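Subject: Re: [mellcombe-dev] Grasp planner rejects everything near the bin wall
From: Anil Shenoy
Date: October 4, 2022
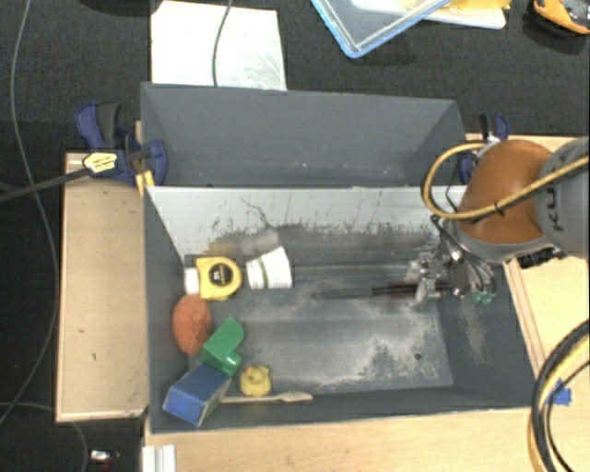 Front bin, arm reached in on the right, objects gathered along the left side.

Brynhildur Ásgeirsdóttir wrote:

> After updating to the current planner branch I get "no feasible
> candidate" on most cycles once the objects have drifted to one
> side of the bin. The segmentation masks look fine. The sampler
> returns its full 500 candidates and the collision stage throws
> all of them out. Raising the sampler limit to 1,000 makes the
> cycle slower and changes nothing else. Is the wall model wrong,
> or is it my calibration?
>
> Also, is there a reason the tool mesh is loaded twice?

Brynhildur,

I don't think it's your calibration. I see the same behaviour on our cell with the layout in the attached picture: tape measure, cup on its side, the reddish-orange oval, green block, blue box, duck and wooden spoon. The spoon lies along the front wall and is the worst case, as its slim handle starts beside the blue box.

I replayed 2,152 logged candidates through the collision stage with each check switched off in turn. Nearly all of the rejections come from one check, the swept volume of the tool on approach. The check itself is doing what it was written to do. The trouble is the geometry it's given.

Two separate problems:

1. The bin is modelled as a box with vertical walls. The real walls slope. Near the floor the model puts free space where there is wall, and Ansel covered for that last year by padding every wall by the same amount. The padding then blocks legitimate approaches higher up, where there is plenty of room.

2. The tool is modelled as a single convex hull. With a long thin implement sticking out sideways from the gripper, the hull fills in a large wedge of empty space between the tip and the gripper body. Any approach with that wedge toward a wall fails. The hose loop isn't in the hull at all, so we're too strict in one place and not checking in another.

Your second question: the mesh is loaded once for the planner and once for the self-filter in the point cloud node. They read different scale parameters. If you override one, override the other, or you'll get tool points left in the cloud and the planner will treat them as an obstacle.

What I have on the branch blackwood-collision:

- bin walls as four planes fitted from an empty-bin scan
- tool split into 2 convex pieces, gripper body and implement
- wall padding moved to a per-plane parameter, default zero

Not done: the hose. Vaughn suggested a capsule chain driven from the joint angles. I'd sooner start with one fixed keep-out volume on the link and see how many candidates it costs us.

One caution on the plane fit. The floor of our bin is ridged and badly worn, with whitish patches, and the depth returns over those patches are noisier than over the grey. I fit the floor separately with a looser inlier threshold. If your bin is newer you can tighten it in bin_fit.yaml.

Please don't merge this into the Jonlow config yet. Shoshana still has the old padding value hard-coded in the place planner and it will disagree with the new model.

If you can send me a log with the raw cloud included, I'll run it through both versions. The candidate list alone isn't enough to rebuild the planes.

Anil

--
Anil Shenoy
Pluvard, manipulation software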